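중고 데스크탑 분해·청소 팁 (급하게 적음)

2월에 정리하다가 나온 옛날 본체들. 버리기 전에 열어서 쓸 부품은 빼두는 편. 생각날 때마다 적는 거라 순서 엉망임.

전원부터. 코드 뽑고 전원 버튼 10초쯤 꾹. 콘센트 스위치만 내리고 시작하지 말 것, 코드를 뽑아야 됨. 본체는 눕혀서 작업. 세워놓고 하면 나사가 안으로 굴러들어가서 찾느라 시간 다 감.

작업대는 넓고 단단한 데. 홈 파인 알루미늄 작업대면 나사가 홈으로 잘 빠지니까 접시 하나 옆에 두기. 접시 없으면 계란판도 됨. 칸칸이 나눠 담기 좋음.

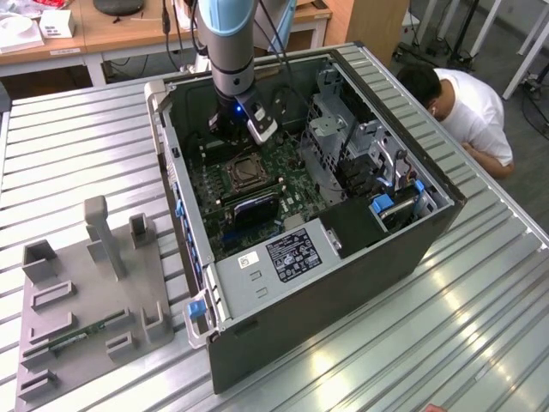 눕혀놓고 연 본체. 초록색 메인보드, 앞쪽은 파워.

파란색 플라스틱은 손으로 푸는 부분인 경우가 많음. 드라이버 들이대기 전에 먼저 살짝 눌러보거나 당겨보기. 안 움직이면 힘주지 말고 반대 방향도 확인. 오래된 플라스틱은 그냥 똑 부러짐. 나도 두 개 해먹음.

파워는 통째로 빼고 절대 안 뜯음. 코드 뽑아놔도 안에 전기 남아있을수 있음. 먼지는 바깥에서 붓이랑 에어로 털기만. 윗면 라벨은 빼기 전에 폰으로 찍어두면 나중에 교체용 찾을 때 편함. 손 넣기 힘든 자리에 붙은 스티커도 있어서 처음 열었을 때 다 찍어놓는 게 좋다.

에러 메모: 에어 캔은 거꾸로 들면 액체 나옴. 세워서 짧게 칙 칙. 팬은 손가락이나 나무젓가락으로 잡고 불기. 헛돌면 베어링 상함.
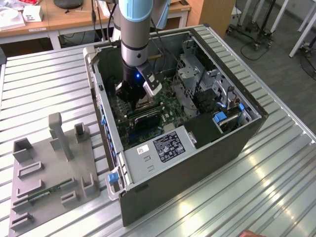

확장카드는 브라켓 고정부터 풀고, 슬롯 끝에 걸쇠 있으면 그것도 풀고 나서 수직으로. 좌우로 비틀면 안됨. 양쪽 끝을 번갈아 조금씩 들어올리면 빠짐. 뺀 카드는 정전기 방지 봉투에. 신문지도 비닐봉지도 말고.

램은 양끝 클립 젖히면 올라옴. 금색 단자 만지지 말기. 만졌으면 마른 극세사로 살살, 지우개로 문지르는 사람 있는데 나는 가루 남아서 안 씀.

CPU 소켓이 제일 조심. 핀이 소켓 쪽에 있는 종류는 솔질 금지, 에어도 멀리서. 보호 커버 있으면 바로 덮고, 없으면 케이스 뚜껑이라도 얼른 닫아두기. 핀 하나 휘면 보드 버리는 거라고 보면 됨.

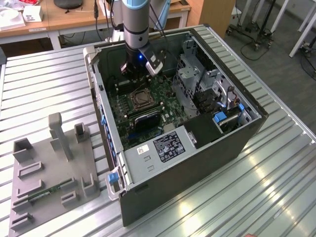
CPU 빠진 소켓, 아래는 검은 확장카드.

드라이브 쪽은 케이블 색 말고 위치를 적어두기. 색은 비슷한 게 너무 많음. 마스킹테이프에 번호 써서 케이블이랑 꽂혔던 자리에 같은 번호 붙이면 끝. 철판 모서리 날카로우니까 얇은 장갑 끼고. 구멍 숭숭 뚫린 철판은 마른 붓으로 먼저 털고 물티슈는 나중에. 순서 바꾸면 먼지가 떡짐.

하드는 그냥 버리지 말것. 데이터 지우고 따로 보관하든지 파기 맡기든지.

뺀 부품 상자에는 날짜랑 상태. '됨' '모름' '안됨' 세 가지면 충분. 에이르리스(Eirlys Hopkin)는 엑셀로 하던데 나는 귀찮아서 포스트잇.

다시 조립할거면 뚜껑 닫기 전에 한번 켜보기. 나사 다 조이고 나서 램 덜 꽂힌 거 알면 진짜 짜증남. 켜볼 때는 안에 손 넣지 말고, 끄고 코드 뽑은 다음에 손보기.

써멀구리스 닦는 법은 다음에 적겠음.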